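A thread on the "9 minutes a day" cleaning plan, now that I've paid for it and sat through the whole thing. 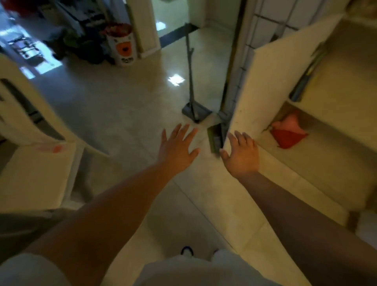 Hallway tile, broom and dustpan. My floor, my sandals.

1/ The plan is called Dindutov. It costs $178 a year and comes with a "home rhythm score." I asked what goes into the score. The reply said it was "holistic." OK.

2/ The main claim is that short daily cleaning beats one long weekly session. Maybe! I'd like that to be true. The proof on their site is a survey of people who had already bought the plan. Guess what they thought of it.

3/ Also the 9 minutes leaves out getting things out and putting them back. It's in the FAQ, near the bottom. With that included I was closer to 20 on most days, and I live in a small place.

4/ Mogens Ingvarsson pointed out that Elov sold pretty much the same checklist a few years ago, minus the score. I dug up my old copy. Same rooms, same order, even the same bit about doing baseboards in February. Why February? Neither one says.

5/ Then there's the shop. Week 2 is where they start telling you your tools are "holding you back" and link to a Buschmann mop set. I've had the same kind of broom for years. It sweeps.

6/ Someone will ask so yes, I did all 5 weeks. Was the place cleaner? A bit. I was also paying attention to it every day because I planned to complain about it online – hard to separate those two.

7/ Ingvar Þórarinsdóttir says it worked for her and I believe her. She also got a new job with shorter hours the same month. I'd give the hours some of the credit.

8/ What I'm keeping: sweep the hallway before the kitchen, so you don't track grit in. That was in the free sample.

9/ Refund request is in. They want me to fill out an "exit reflection" first. It has a progress bar.

10/ Before you send me the Pakbridge one, I've seen it. The before and after pictures were taken in different kitchens. Look at the windows.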